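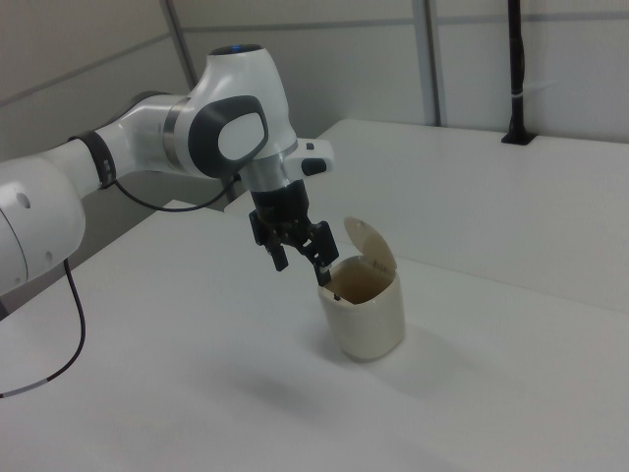
Collecting the green bin every week was the only part of the old system that worked, according to one of the written submissions on Clelbridge's kitchen scraps service, and the council should have left it alone.

The submission was one of 157 received before comment closed in June. Most dealt with collection frequency, which moved from weekly to fortnightly in the Skaklow and Nautiyal Road areas at the start of autumn. Council will restore the weekly run in both areas from August.

Under the revised schedule, green bins will be emptied every week and general waste bins every second week. Recycling stays on its present fortnightly cycle. Trucks will start at 6 am, half an hour earlier than now, and bins should be at the kerb the night before.

The contractor, Drondent, will add one truck to the northern run. The cost of the change has been put at $335 per tonne of organics collected, including haulage to the composting site at Skaklow. The council has budgeted for 730 tonnes from the two areas over the financial year. Rates notices for this year have already been issued and will not be altered. Any adjustment to the waste charge would appear in next year's notice.

Contamination remains the main technical problem. Loads from the two areas were sampled at the composting site in April and May, and the material most often pulled out was plastic film - bread bags, produce bags and the liners sold as degradable. These liners break into smaller pieces but do not compost, and the pieces pass through the 30 mm screen with the finished product.

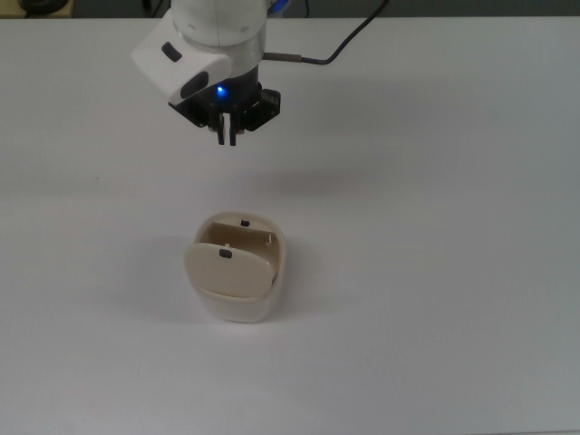

Can compostable liners still be used? Liners marked as certified compostable are accepted, and scraps may also be wrapped in newspaper or tipped in loose.

Meat, bones, dairy, bread, coffee grounds and paper towel can go in the green bin along with garden clippings. Nappies, cat litter, tea bags with a plastic mesh and vacuum dust go in general waste. Pizza boxes can go in either the green bin or recycling, provided the recycling ones are free of food.

Households on shared bins are treated separately. Blocks of units in Nautiyal Road will keep their current collection until the bin bays have been measured for truck access. The larger truck needs more turning room than the one it replaces, and two driveways have been ruled out already. Residents in those blocks will get a letter with their new collection point.

Bins found with plastic bags in them will be tagged on the first occasion and left unemptied on the second. A tagged bin can be put out again the following week once the bags have been removed. The same rule has applied in the southern areas since last year.
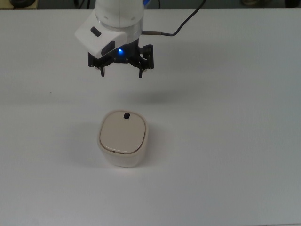

A small container with a beige lid.

Replacement liners will be available from the Clelbridge library and the Skaklow transfer station during opening hours. Proof of address is needed - a rates notice, lease or power bill will do. One roll is issued per household at a time.

The full schedule will be posted to affected addresses in July.

Related items
Skaklow transfer station: winter hours
Hard rubbish bookings open for northern areas
Water main work to close part of Nautiyal Road
Clelbridge library returns chute out of service

We use cookies to remember your settings and measure traffic. By continuing to use this site you accept our cookie policy. Accept | Manage settings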